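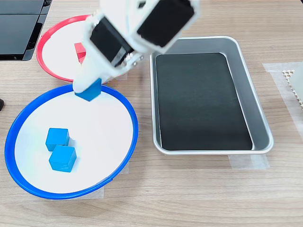
**Cubos pequenos misturados por cor: como guardar e separar sem perder tempo?**

Publicado por **coscombe_31**

Tenho um conjunto de 1042 cubos de contagem, quase todos vermelhos e azuis, usados na sala de matemática. Até agora estavam num saco único e cada sessão começava com dez minutos de triagem. Passei a usar taças de plástico de fundo branco, uma com bordo azul e outra com bordo vermelho, mais um tabuleiro de metal. Dúvidas:

- o tabuleiro deve servir de ponto de partida ou de depósito para peças sem par?
- vale a pena manter as taças abertas na mesa ou passar logo para caixas com tampa?
- como se faz a contagem no fim sem tocar em todas as peças?

A mesa é de madeira clara, sem toalha. As taças têm de ficar ao alcance de quem está sentado.

---

**Listuldale**

Tabuleiro como ponto de partida. Despeja-se uma porção pequena, numa só camada, e trabalha-se dali para as taças. Os lados inclinados ajudam a puxar a peça com o dedo até ao bordo. Se usar o tabuleiro para os restos, acaba com dois montes por triar.

Taças abertas durante a sessão, caixas só para armazenar. O fundo branco é útil: um cubo na taça errada vê-se de imediato, desde que não haja mais de uma camada. Acima disso, despejar na caixa e recomeçar.

Para a contagem, pese. Pese 31 cubos, divida para obter a massa média, e depois pese a caixa cheia descontando a tara. Com uma balança de resolução de 1 g e cubos leves o erro acumula – fiz isto em maio com um lote de 1000 e a balança deu 959. Com resolução de 0,1 g ficou certo.

---

**Han**

Eu uso sacos com fecho e pronto.

---

**Fidosden**

Concordo com a pesagem, com uma ressalva: vermelhos e azuis podem ter massas diferentes se vierem de lotes distintos. Calcule a média por cor.

Quanto à disposição, ponha o tabuleiro do lado da mão dominante e as taças do outro, a da cor mais frequente mais perto. Etiquete as caixas na face lateral, não na tampa – as tampas trocam-se.

Os sacos do Han servem para transporte, mas rasgam nos cantos dos cubos.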